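双臂平台夹爪对比测试在雷东实验室启动

分类:科研动态 / 机器人与自动化
阅读时间:2 分钟

雷东(Redon)实验室操作技术组于三月启动双臂平台末端夹爪对比测试。测试以厨房台面整理为任务背景,重点考察夹爪抓取薄壁塑料杯时的稳定性,并比较Lestelari与Llanos两套控制器在相同指令下的响应情况。测试计划共安排469次抓放。

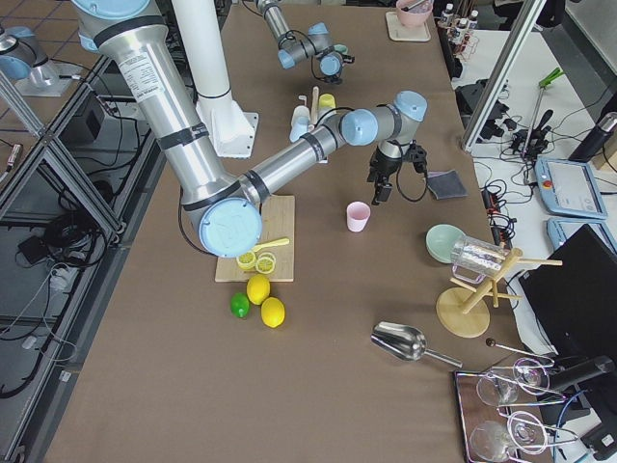
测试内容

各轮测试均在同一工作台上进行,砧板、柠檬、沥水架等物品留在台面,以保持接近日常使用的环境。操作程序要求夹爪将杯子倒置后放上沥水架,夹持力上限由控制器统一设定。
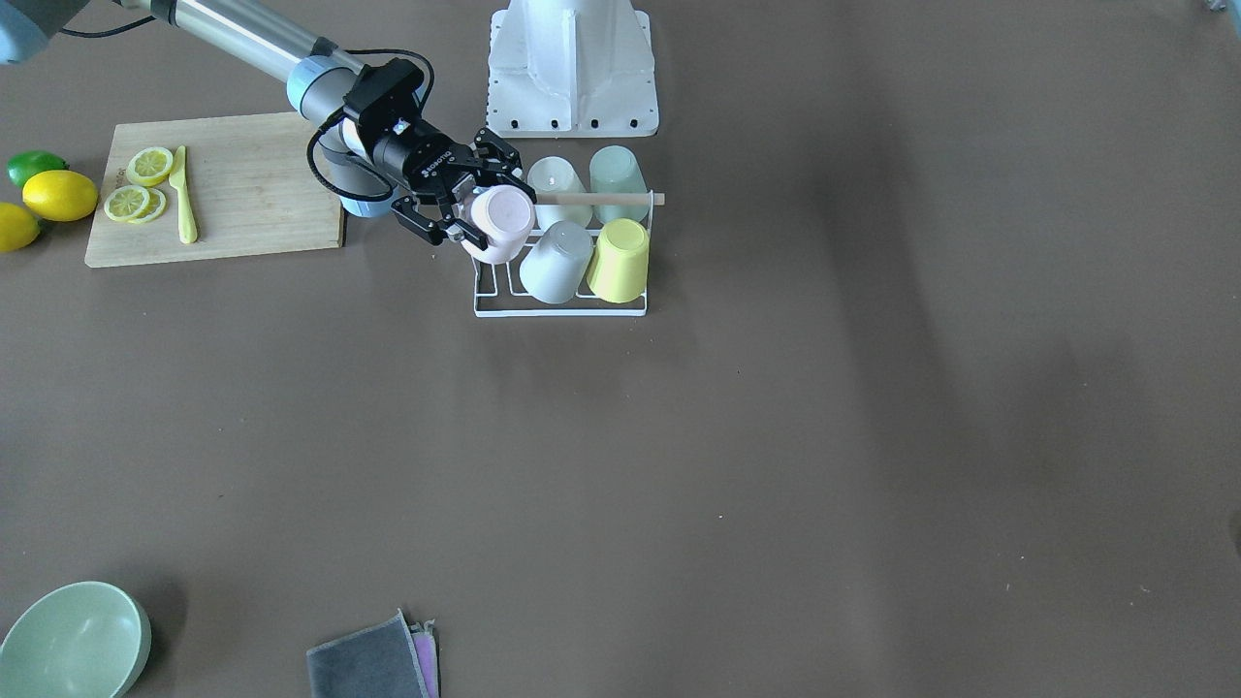
黑色两指平行夹爪夹持淡粉色杯子,位于白色沥水架左端上方。

技术组对每次抓放分别记录夹持力、指间开度和放置偏差,固定机位视频同步存档。更换控制器后,须重新标定双臂坐标系,并完成25次空载运行,方可计入正式数据。
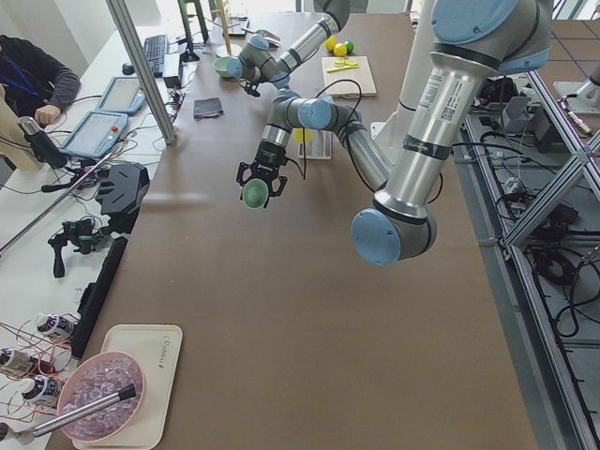 标定文件与原始日志按轮次编号,统一存入Barkurer数据平台。目前平台已收录日志3038条,两套控制器的数据分目录保存,供后续复核使用。

下一阶段将转入双臂协同测试,比较不同结构的夹爪在相邻区域作业时的避让表现,测试规程另行发布。

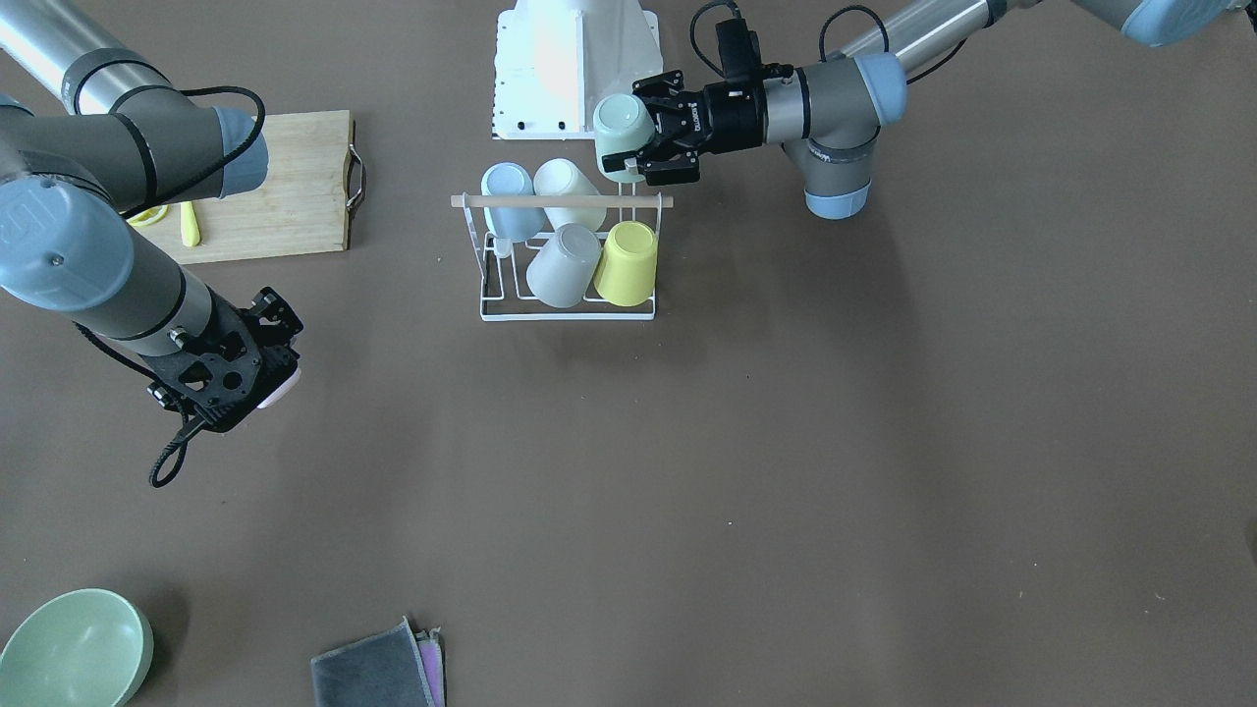

蒂齐亚娜·巴尔别里(Tiziana Barbieri)表示,现阶段不宜仅凭成功率判断夹爪优劣,杯壁受力后的变形量同样应列入评价指标,相关测量方法正在修订。

相关新闻
Llanos控制器固件更新说明
Barkurer数据平台开放日志检索功能
雷东实验室发布夹爪标定操作规程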